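4.2 Finger comparison on the two-arm station

We compared two finger sets on the same pair of arms. The first set, from Larnton, is short and solid. The second, from Farberg, is longer and has slots cut along its length. Both were driven by the same controller, with closing force limited in software. Each set was used for 500 grasps, split evenly between the arms, and the operator (A. Kragh) changed the object layout after every 20 grasps.

Objects were chosen to give the fingers different problems. The soft ring (Fig. 6, front) lies flat and has to be pinched from above. The marker standing in the cup can tip the cup over if the approach is off to one side. The bucket is taken by its curved handle, so the fingers must come down almost vertically - a tilted wrist tends to push the handle over.

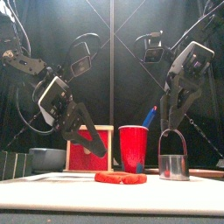 Figure 6. Slotted fingers, seen on the left arm. The right gripper is closed on the handle of the metal bucket; the left is held above the ring.

4.3 Wrist camera placement

With the longer fingers, the fingertips sit farther from the wrist camera and take up less of its view. We therefore repeated the camera calibration before the second set of trials, using 200 views per arm. The solid fingers hid more of the ring during the last part of the approach, and most of the missed pinches with that set came at this point. Handle grasps showed no clear difference between the sets.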